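Old painted metal: leave the wear or strip it back?
Vundance Forum > Home and Shed > Doing Things Up

tinlidtess
Mar 9, 2023

Hello all! I've gone a bit mad for old painted metal this winter. It started with a bread bin (cream, green lid, someone's initials scratched underneath) and now I've got a watering can, two stools and a Dumov kitchen trolley that I had to bring home on the bus, which was an adventure in itself.

The trolley is the one I'm stuck on. The top shelf has lost its paint along the front where people must have leaned on it, and you can see a blue under the cream and then bare metal under that. I love it. My sister thinks it looks like something from a skip and says I should strip the lot and start again. It's going in the kitchen and will have actual food on it, if that changes anything.

So what do you all do? Keep the wear, or go back to metal and repaint?

ferrous_phil
Strip it. Every time. Old paint is only holding on out of habit once it has started lifting, and the damp gets in behind it where you can't see. I've done 84 pieces (I keep a book) and the ones I regret are the ones where I tried to save the original finish.

Also, before anyone picks up a bit of sandpaper: get a lead test kit. Old cream and green paint is just the sort of thing that can have lead in it.

tinlidtess
84! I want to see the book.

Test kit noted, thank you, I hadn't thought of that at all. I'd been rubbing the bread bin with a scourer, so I'll stop doing that.

hallwaymoth
I'm going to disagree with Phil, in a friendly way. A blue under a cream is somebody's old kitchen! You can buy new paint any day of the week and you can't buy that. If the test comes back clear I'd wash it with warm water and a drop of washing-up liquid, dry it properly (hairdryer in the corners), then wax it. I've had a filing cabinet like that in my hall for 9 years and the edges look the same as the day I did them.

ferrous_phil
A hall is not a kitchen though. Wax and steam don't get on. And the cabinet hasn't got a colander dripping on it.

hallwaymoth
True, but I do hang wet coats off the side of it, which my husband hates for other reasons.

oddsandsods
What sort of wax? I used furniture polish on a toolbox and it went sticky and grey in May when the shed warmed up. Took me ages to get it off again.

hallwaymoth
Clear microcrystalline. Thin, thin, thin — if you can see it you've put on too much. Leave it overnight, buff it with an old T-shirt, do it again. Furniture polish often has silicone in it and then nothing will stick afterwards, so you did well to get yours off.

brasstacks_bev
Can I suggest a middle way? Tess, you could keep the frame and legs as they are and only repaint the shelf that the food goes on. I did this with a plant stand from the Mạch market (the big one by the canal, go early) and it looks lovely. The new top makes the old legs look as if they were meant.

For the colour I used Bollero metal enamel, the satin one. It brushes on beautifully if it isn't too cold, and it dries harder than I expected. Two coats, wet and dry paper in between, 6 days before I put a pot on it. It said less on the tin but I'm glad I waited.

ferrous_phil
Good advice, that. I'd still take the shelf right back first, and use 200 grit to finish before the primer. Don't skip the primer on bare metal whatever the tin says.

Bev, how is the Bollero for chips? I found it a bit brittle on a gate.

brasstacks_bev
No chips yet, but a plant stand has an easier life than a gate!

oddsandsods
Coming at it from another side, I think it depends on whether the wear makes sense. Worn where hands went, worn where a foot rested, I'd keep all of that. Worn because it stood under a leaky gutter, get rid. Tess's front edge is hand wear, so it's a keeper for me.

tinlidtess
Oh I like that, that's just what I was trying to explain to my sister!

ferrous_phil
It's rust either way, you romantics.

tinlidtess
Ha. There's no rust on it! Bare, but no rust. I went over it with a torch.

Right, I think Bev has won me round. Test kit first, then shelf off (four bolts, one of them looks evil), repaint the shelf, wax the rest. I'll practise the waxing on one of the stools so that if I make a mess it's only a stool. Will report back.

hallwaymoth
Put a drop of oil on the evil bolt tonight and leave it alone until tomorrow. And please post the stools too, I'm a sucker for a stool.

greyprimer
Reading this with great joy. I'm on the side of keeping it, and my favourite sort of wear is where a pale coat gives out in a ragged line and the dark grey comes through underneath. You could never paint that on purpose. I've tried, with a sponge and masking tape, and it looked like a cow.
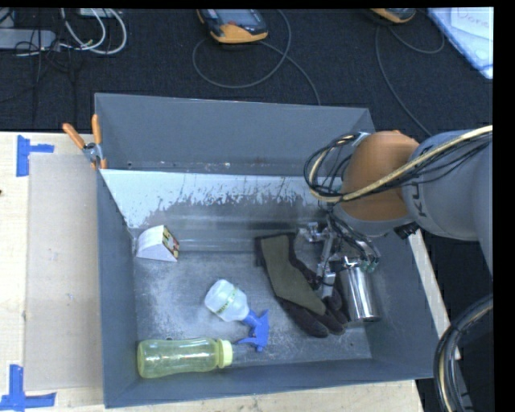

Tess, one more thing about the wax. Do the underside of the shelves as well, because that's where the steam from the kettle ends up, and go easy round the bolt holes or you'll be picking it out with a cocktail stick like I was.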